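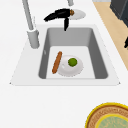

December, late evening

Spent the session on the subtitle drift in the Purnberg footage. The captions start in step with the speech and then slide, so a fixed delay only moves the problem to the other end. At the one-minute mark you can't tell. By the last chapter the line comes up well after the speaker has finished it.

Checked the obvious thing first and opened the subtitle file in a text editor. Clean numbering, no overlaps, 266 entries. Entry 169 is where I first noticed the lag on playback, but its gap to the entry before looks normal, so there is no single jump to cut out. The error grows in a straight line. That points to a frame rate mismatch: captions timed against a 25 fps copy, video running at 23.976.

Skorkeo has a stretch function under the timing menu. You pick two anchor entries, type the correct start time for each, and it rescales everything between and beyond them. I used entry 7 as the first anchor (the first six are title cards with no speech to match) and the last spoken line as the second. Found the real times by stepping through the waveform. Slow, but the ear alone isn't good enough for this.

First try came out worse. I had typed the second anchor with a period before the milliseconds, and SRT wants a comma. Skorkeo took it without a warning and read the field as zero. Undid it, typed it again, saved under a new name. Spot checks at the start, the middle and the end are all fine now.

Encoding next. The accented letters in Grīnberga came out as two junk characters on the TV — the file was saved as Windows-1252 at some point and then read as UTF-8, or the other way around. Fixed that name by hand and saved as UTF-8 with no byte order mark. The TV reads it. The old media box still doesn't, and I'm leaving that alone.

Still to do: same treatment for the Flesturholm files, 2 of them, both with the captions burned in on one copy and separate on the other. Check the frame rate before touching anything this time.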